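Grip notebook, Clulska bench
March, started writing at 4:10 pm

Picking up where I left off before lunch, and with apologies to whoever has to read my notes after me, because I know I run on. The question for this week is still the same one: do we keep the hand-held pair on the black pads they came with, or do we pay for the textured ones from Ursu and stop fussing? I had hoped to have an answer by now. I have half of one, and a good deal of opinion.

First, the count, so that it's written down somewhere besides the back of my hand. The log stands at 2698 closes since we started keeping it, both hands added together. I had guessed we would see pad trouble at 500 or so, which shows what my guesses are worth. The trouble seems to come from dragging a lot more than from closing. Every time one of us slides a finger along a table edge to line something up, the pad pays for it, and a plain open-and-close does it hardly any harm at all. I wish I had logged drags separately. I'll start a column for it.

The afternoon was given over to the wire arch, which I have grown quite fond of. It's a nice honest test piece: thin, white, a little springy, and it punishes you for coming in crooked. The rule we settled on is that one hand works inside the opening and the other stays back until it's wanted, and then they trade. I did my passes slowly and tried to pay attention to what my wrists were up to, and my wrists, I'm sorry to say, were up to all sorts of things. The right is fine. The left wants to roll outward as soon as I stop thinking about it, and I believe that is the cable tugging, so a longer loop and a strap on the forearm are going on the list.
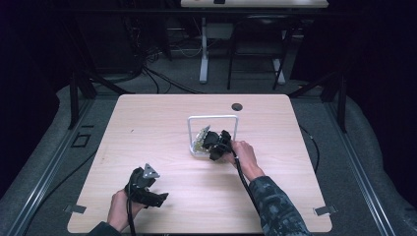

Two-handed pass at the wire arch, right gripper in the opening, left one held back.

A few things I noticed while doing these, in no special order.

The light-colored textured pad is kinder to thin wire than I expected. With the plain dark rubber I always feel I have to squeeze harder than I want to, and then the wire bends and I feel bad about it. The texture gives you a bit of warning before it lets go – a sort of creeping feeling in the handle – and I was able to catch it a couple of times and close up again.

The table clamps held. I mention it because I was the one who complained about them last time, and fair is fair.

The Drorkley controller is still adding a delay that I can feel but can't seem to measure. It logged 141 passes without dropping any, so I can't call it unreliable, and yet when I close quickly I would swear the trace comes in behind my hand. I tried the older firmware for a little while and it felt the same to me, so either the delay is in the encoder end of things or it is in my head. Someone with younger hands should try it blind. I'd be very happy to be proved wrong, and I'll buy the coffee.

Then the pads themselves, which I kept putting off looking at. I opened the dark green gripper all the way over bare table and had a proper look at both fingers. The right pad is worse than the left, by a good margin. It's torn along the top, there's a strip curling away from the face, and threads of it are hanging down. The left has started to come away from the block along its upper edge, and I wouldn't trust it with anything narrow. The finger blocks I have no quarrel with.
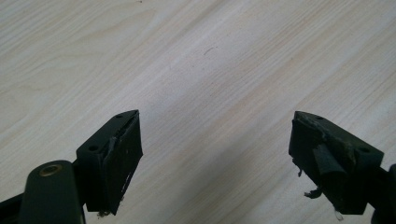 Grastunano wrote back on the shared page while I was typing this up, and the view from there is that we shouldn't change pads and cable routing in the same week, or we'll never know which of the two fixed the slipping. Swap the rubber like for like first, run the arch again, and only then order from Ursu. Also, would I please stop using contact cement, as it goes brittle and takes the face of the pad with it when it lifts.

Well, I can't argue with the first part, much as I'd like to have the new pads in my hands tomorrow. On the cement I'm less sure. I think I put it on too thick, and I'd like one more go with a thin coat and a night under a clamp before I give it up. But I'll do one finger with cement and the other with the double-sided film, and write down which is which this time, on the tape as well as in here.

To do, then:
Fresh dark rubber on both fingers of the green one, 2 layers at the tip where it wears.
Add the drag column to the log.
Leave the cables exactly as they are until the arch has been run again (this one is for me).
Ask Ursu if the textured pad comes in a narrower strip, and what the wait is.

Stopped at 5:35. Log is saved, grippers are unplugged and back on their hooks.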